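Gomik开放日:双臂机器人收拾衣物,现场演示留下不少疑问

1/11/18 文/Jingyi Jin

Gomik昨天在Kindcombe的实验楼办了开放日,请同行、媒体和附近居民来看它的双臂整理系统Skumirier。公司希望外界看到进展,我们也愿意把没做好的部分一并写出来。

演示安排了3项:从篮中取衣、把衣物摊平、叠好放到一旁。负责现场的Muchen Peng开场就提醒来宾,系统还远谈不上家用,别指望回家就能少干活。台下有人笑,也有人当场问那为什么要办开放日。他回答说,关起门来测试,毛病容易被自己人习惯掉。

取衣这一项一共做了7轮。前几轮还算顺,后来夹爪两次把两件衣物一起提了起来,操作人员按下暂停,重新摆放后再开始。摊平更慢,最长的一轮用了18分钟,后排的来宾已经开始看手机。叠衣只完成了一次,袖子还压在外面。Gomik没有剪掉这些片段,全程录像会提供给到场的媒体。

受邀来挑毛病的独立顾问Tobiloba Amadi说得很直接:“我看过太多只在一张桌子、一件衣服上成立的演示。换个篮子,换种布料,还剩多少?”他认为公司应当公布失败的轮次,并说明每一轮有没有人插手。对“很快进入家庭”之类的说法,他建议大家先放一放。

产品负责人Xinyi Gu承认,软布料仍是最难的一关。衣服揉成一团以后,领口和袖子混在一起,系统常常分不清该从哪里下手。红白两色叠在一处时,人一眼能看出是两块布,机器未必。她没有给出上市时间,也拒绝估价。

篮子放在地上,两只夹爪从不同方向靠近,球衣上的号码“18”露在外面。 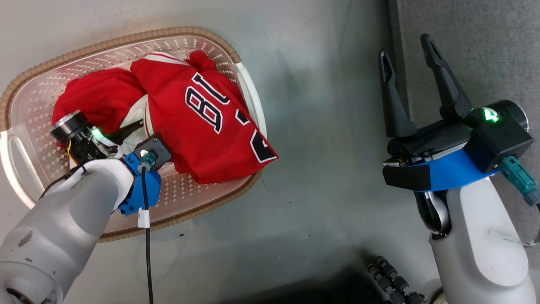 有来宾问,两只手臂是否真比一只快。Ximeng Qian负责测试,她的答复是目前还说不准:一只手按住、另一只手拉开,听起来合理,可两边互相等待也要花时间。她手里的数据不够,不愿意下结论。这大概是当天最让人放心的一句话。

合作方Kong派人看完了全程,没有签任何协议,只表示愿意再来看一次。Gomik计划在1月内安排第二场,届时衣物由来宾自带,每场最多接待3组,演示轮次事先公布,中途不更换。能不能做得更好,公司目前不作保证。

想报名的单位可与Kindcombe实验楼前台联系。来宾请穿平底鞋,地上有线缆。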